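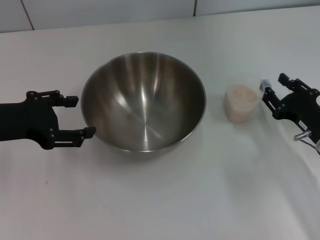 Lists > Settlement and Reporting > Messages

Re: Partial settlement flag on bond trades

July 28, 2020

On the earlier question from the Stilludard desk:

> We are seeing rejects on bond trades sent through Parkley where
> the partial settlement flag is left blank. Cabrera accepts the
> same message. Is blank meant to be read as "no partials", or is
> the field now required? Our back office has 61 open items from
> this and would like to know whether to resend or cancel.
>
> Also, does the answer change if the other side has set the flag
> and we have not?

The field is still optional in the message format. Parkley applies its own check on top of the format, and that check rejects a blank if the nominal amount is above the partial threshold on the account. Cabrera has no such check and fills in the account default on receipt. Both readings are allowed under the current market practice note, which says only that the flag "should" be present.

For the open items, do not cancel. A cancel and rebook gets a new trade reference, and the matching window starts again. Send an amendment with the flag filled in and leave every other field as it was. We did this in our own test account with 303 instructions, and all but two were accepted on the first pass. The two that failed had an old place of settlement code and would have been rejected anyway.

On the second point, yes, it matters. Partials go through only if both sides allow them. If your side is blank at Cabrera, the default on your account is used, and for accounts opened before the Mestov migration that default is "no partials". The other side sees a full fail even though it has set the flag. You can check the default in the static data report, column 14 on our version — it may sit elsewhere on yours.

One thing to watch is the minimum piece. Several of the bonds in your list trade in units of 1,000 nominal, and a partial that leaves a remainder below that will not be released. It stays pending with a status code that looks the same as a lack of securities, so the reason has to be read from the narrative field.

Parkley has said it will publish a revised validation table in October. I have not seen a draft. If anyone on the list has, please post the section on blank optional fields.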